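Flinstead Packaged Food Label Transcriptions

Version 3, released 20 December 2022

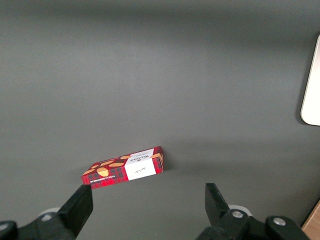
The Flinstead set is a collection of typed transcriptions of the text printed on food packaging, together with the field values taken from that text. It covers ingredients lists, allergen statements, net quantities, storage instructions and nutrition tables. Sales names and brand names are kept in separate fields, as the two are often confused in older sets. Decoration is ignored. A box of shortbread printed in red tartan with pictures of biscuits on its top face is recorded only through its wording, and neither the pattern nor the pictures produce a field. Records were typed by hand from the packs and then checked by a second reader.

Contents

labels.csv: one row per product, 2000 rows
nutrition.csv: one row per nutrient per product
allergens.csv: one row per declared allergen per product
terms.txt: 338 normalised ingredient terms with their accepted variants
CHANGES: differences between releases

All files are UTF-8 with Unix line endings. Fields are separated by commas and quoted where the value contains a comma, a quotation mark or a line break. There is no byte order mark.

Fields in labels.csv

product_id: text, stable between releases
category: one of bakery, biscuit, cereal, confectionery, dairy, preserve, sauce, other
sales_name: the legal name of the food as printed
brand_name: as printed, may be empty
ingredients_raw: the full list, with original punctuation and capitals
ingredients_norm: the same list mapped to terms.txt, separated by semicolons
net_quantity: number only
net_unit: g, kg, ml or l
storage: as printed, may be empty
reader_1, reader_2: reader codes
status: agreed, settled or open

A status of "settled" means the two readers differed and a third reading decided the matter. A status of "open" means the print was damaged or too small to read with confidence. Open rows have an empty ingredients_norm and should be left out of any count of ingredients.

Transcription rules

Text is copied as printed, including spelling mistakes. Bold type used for allergens is marked with a pair of asterisks in ingredients_raw. Line breaks are removed unless they separate two languages. Where a pack carries more than one language, only the English text is typed. Percentages stay attached to the ingredient they follow. Nested brackets are kept even when they do not balance, which happens more than one would expect in compound ingredients such as filled chocolate and seasoned coatings.

Butter is a known source of trouble. "Butter", "butter (milk)" and "salted butter" are three separate strings in the raw field, but the first two map to one term. Salted butter has its own term. Palm oil and palm fat were merged in version 2 and have been split again.

Nutrition values are per 100 g or per 100 ml. Values per portion are not included. Where a pack prints "less than" a figure, the figure is given in the value field and the bound field is set to lt. "Trace" is kept as a string. Energy is given in kJ and kcal as printed and has not been recalculated, so the two sometimes disagree.

Sampling

Products were bought from shops in two towns, Flinstead and Rumness. The Rumness part makes up 420 rows and was added in July. It leans towards biscuits and preserves and should not be treated as a fair sample of what is sold. Fresh and loose foods are absent.

Loading

The Khalaf parser reads all three tables without options. For other tools, set every column of labels.csv to text except net_quantity. Some spreadsheet programs turn product_id values into dates on opening, and saving the file afterwards destroys them.

Known problems

Multipacks are inconsistent. Some rows give the total weight and others the weight of one unit.
"May contain" statements are in allergens.csv with type set to advisory, but factory statements ("made in a factory that handles nuts") are missing before version 3.
Recipes change. A row describes one pack at the time of purchase and must not be used to decide whether a food is safe for a person with an allergy.

Licence and contact

The tables may be copied and changed for any purpose provided the set is named and the version given. Corrections go through the Zarkumis tracker under the tag flinstead-labels. Include the product_id, the field and the wording on the pack.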